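Sorting out the shape blocks

15/10/2018

I finally went through the toy cupboard. The shape blocks were the worst of it, spread over three different tubs, so I tipped the lot out and started again on a maple board. 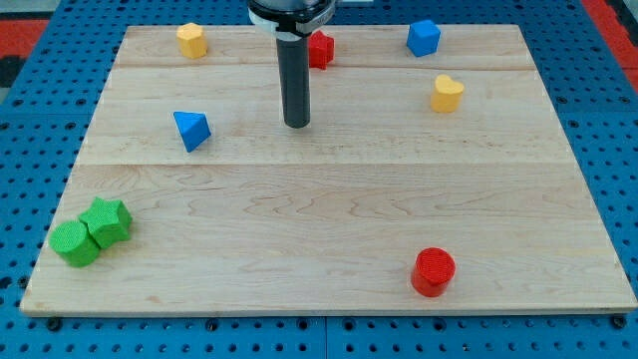 What stayed

The star, the hexagon, the heart and the cube were the first ones I put in the keep pile. They are chunky enough for small hands and the colours haven't faded. I wiped each one with a damp cloth and a bit of dish soap, then left them on a towel for 40 minutes. The hexagon has a matte finish and needed a second go.

What went

Anything cracked, plus a bag of 37 foam letters that had been chewed. I kept the Saver tub with the clip lid - it holds the blocks with room left over - and the other two are in the garage for paint brushes.

Still to do

The puzzles. There is a 500 piece one with no box and I'm not looking forward to it. I also want a low shelf so the tub can live in the lounge room. The one I measured for is 12 centimetres too wide, so it will have to go along the other wall, under the window.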